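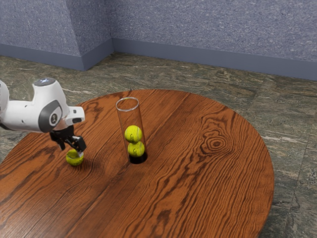

Irina Sandu wants to know why I'm still tuning the planner when the learned policy "already does the whole thing." Fair question Irina, let me rant for a few posts!

The policy is great at picking up a ball. Love it. Where it falls apart is the drop into the glass. It comes in too low and clips the rim, and a clear cylinder is pretty much the worst thing you can hand a depth-based perception stack (even in sim, once you turn the sensor noise on).

So I split it up. Policy does the grasp, planner does the carry, and the cylinder goes into the collision world as a plain solid with 2 cm of padding on top. Boring! Works!

Ran 2,000 episodes overnight with random ball positions. 951 of the old policy-only runs touched the glass somewhere. I haven't finished counting the new batch because my logger was writing the contact flags one step late (my bug, found it at 8 this morning, coffee helped)

Atieno Were asked about the third ball. Yeah, the goal height has to go up as the stack grows. I read it from sim state for now, which is cheating, I know, I know.

Next up is getting that height from the camera. Branch is called vokwood if you want to poke at it, and please don't look at the config file yet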